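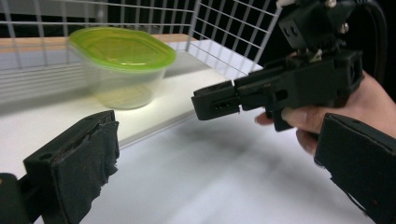 Suchbegriff eingeben Suchen Erweiterte Suche

Kapitel 7
Wie viel Farbe steckt in einem Planetenbild?

Wer zum ersten Mal ein Rohbild einer Raumsonde öffnet, ist meist enttäuscht. Es ist grau. Die Kamera hat durch ein einzelnes Filter belichtet und für jeden Bildpunkt einen Helligkeitswert notiert. Die ockerfarbenen Wolkenbänder, die man vom Poster kennt, entstehen erst später am Rechner, und auf dem Weg dorthin werden Entscheidungen getroffen, über die in der Bildunterschrift selten etwas steht.

Dieses Kapitel behandelt solche Entscheidungen. Es setzt voraus, dass Sie Kapitel 6 (Detektoren und Rauschen) gelesen haben und wissen, was ein Flatfield ist.

7.1 Das Wort »Echtfarbe«

In Pressetexten heißt es gern, ein Bild zeige einen Planeten so, »wie ihn das menschliche Auge sehen würde«. Man sollte diesem Satz misstrauen. Welches Auge ist gemeint, in welcher Entfernung, an welche Helligkeit angepasst? Am Jupiter kommt nur ein kleiner Bruchteil des Sonnenlichts an, das die Erde erreicht. Ein Bild, das im Druck strahlend hell wirkt, hat diese Tatsache bereits unterschlagen.

Hinzu kommt die Wahl der Filter. Ein Rotfilter einer wissenschaftlichen Kamera soll eine Messung ermöglichen und ist oft viel schmaler als die Empfindlichkeitskurve der Zapfen in der Netzhaut. Legt man drei solche Aufnahmen in die Kanäle Rot, Grün und Blau, erhält man ein buntes Bild. Ob seine Farben stimmen, ist damit noch nicht geklärt.

7.2 Ein Übungsfall

Wir arbeiten in diesem Kapitel mit dem Übungsdatensatz Keltska. Er enthält 193 Einzelbilder eines Gasplaneten, aufgenommen durch Filter zwischen 400 Nanometern und dem nahen Infrarot. Balakrishnan Achari und Felicidad Abella haben daraus unabhängig voneinander je ein Farbmosaik erstellt. Beide arbeiteten sorgfältig, beide nannten ihr Ergebnis »natürlich«. Legt man die Mosaike nebeneinander, ist der Planet einmal cremeweiß und einmal deutlich orange.

Der Unterschied geht vor allem auf den Weißabgleich zurück. Achari bezog sich auf das Sonnenspektrum, Abella auf die hellste Wolke im Bild. Das zweite Verfahren ist bequem, doch warum sollte ausgerechnet diese Wolke weiß sein? Auch Acharis Verfahren hat Schwächen: Es verlangt eine verlässliche Kalibrierung jedes Filters, und die lag für eines der drei nur aus der Zeit vor dem Start vor.

7.3 Was man verlangen darf

Ein Farbbild ohne Angabe der verwendeten Filter und der Kontraststreckung ist als Illustration brauchbar, als Beleg für eine Aussage über die Atmosphäre kaum. Prüfen Sie bei den folgenden Aufgaben deshalb zuerst die Begleitdaten, und notieren Sie, was fehlt. Beginnen Sie mit Bild 42 der Serie; der Rand der Planetenscheibe ist dort überbelichtet.

Verwandte Kapitel
Kapitel 6: Detektoren und Rauschen
Kapitel 8: Mosaike aus bewegten Wolken
Kapitel 9: Höhenmodelle und ihre Überhöhung
Anhang C: Filterkurven zum Datensatz Keltska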